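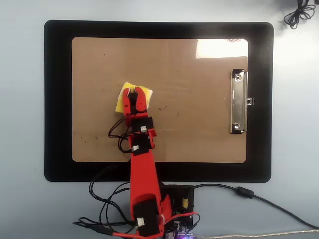

Section 4. Teaching the wipe

By now your arm is bolted together, the servos have their IDs, and you've done the homing routine from Section 3. If you haven't, go back. I skipped homing once at the Irach workshop and the shoulder tried to fold itself into the bench, and Arif Lubis still brings it up.

The job in this section is simple: hold a sponge, press it lightly on a board, and drag it back and forth. I call this program Stirkeck, and you'll find it in the folder of the same name.

What you need on the bench

A red-build arm or whatever color you printed, it makes no difference to the code
A small, soft kitchen sponge
A clipboard or any flat board with some grip underneath
Masking tape
The power brick and USB cable from Section 2

4.1 Setting up the board

1. Lay the clipboard sideways in front of the arm, with the metal clip off to the right. You want the clip well outside the wipe area. A finger that catches a rivet will stall the wrist servo, and those aren't cheap!

2. Tape the two far corners to the table. I used to skip the tape, and the board crept a little farther away on every pass.

3. Put the sponge down flat on the board, left of center, so the arm can get to it reaching pretty much straight ahead.

Note: scuffs and specks on the board are fine. Mine is an old one and I like it that way (you can pick a smudge and aim for it).

4.2 Cables

4. Pull the servo wires gently by hand through the full wrist travel before you power anything. There should be a loose arc beside the gripper. If the wires go tight at either end of the travel, unclip them and give yourself more slack.

5. Swing the base left and right, still unpowered, and watch the loops on the tabletop. They shouldn't drag over the board or get under the lower servo as it turns.

CAUTION: Keep your fingers and any jewelry clear of the gripper from this point on. It closes harder than you'd think for a piece of printed plastic.

4.3 Teaching the grip

6. Power up and open the Fuvia panel. Type 20 in the speed box. That's slow, and slow is what you want for teaching.

7. Jog the gripper until it's directly over the sponge, with the corners sticking out on both sides of the fingers. Save this as point A.

8. Lower it in small taps until the fingers are down around the sponge, then close the gripper to 66. The sponge should squash a bit and stay put when you tug on it. Save this as point B.

Melati Lau runs hers tighter, but she has a stiffer sponge. With a soft one, 66 is plenty — anything more and it pops out the front like a bar of soap.

9. Lift straight up and wait a few seconds. If the sponge slides down, open up, re-center and do step 8 again.

4.4 Teaching the stroke

10. Lower the sponge until it just touches the board. Save as point C.

11. Jog toward the middle of the board and stop well short of the clip. Save as point D.

12. Set the pause between strokes to 1,000 milliseconds and press Run Once. Keep one hand near the power switch for the first few runs.

13. Watch the load number for the wrist while it moves. My arm peaks at 197 on a good stroke. If yours climbs a lot higher, raise C and D by one tap each and try again.

CAUTION: If a servo starts to buzz without moving, cut the power right away and let it cool before you look for the cause. Don't try to help it along by pushing on the arm.

Note: a bright lamp right over the board leaves a patch of glare near the top. It doesn't bother the arm at all in this section, but move the lamp before you start Section 6, where we add the camera.

14. Happy with it? Press Save, name the file, and park the arm with the gripper open before you switch off. Section 5 covers repeating the stroke over the whole board.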